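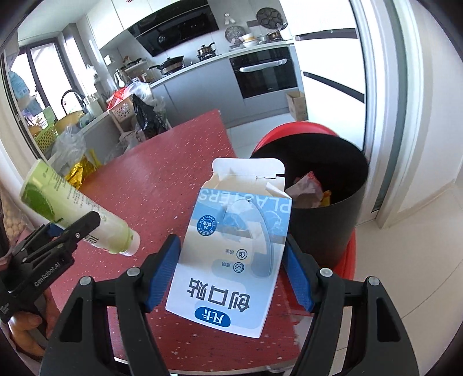
How long do you leave a blister alone before you start walking on it again? Two days for me, then a thick sock and short loops only.

Okay so day one of my December walking thing is done – 84 minutes, mostly along the canal past Rind. Heels are toast!

Fabian Moser swears by lacing one hole looser. Tried it, loved it, stealing it.

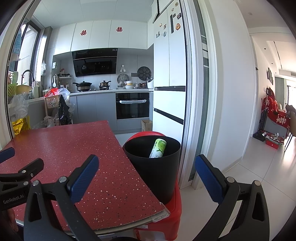 Green and white can, black bin.

Back out on the 15th December, Cedora loop, 400 feet of climbing – wish me luck!!

Print | E-mail

Related
New insoles, first thoughts
Kusuver hill path in the rain
My 100 mile year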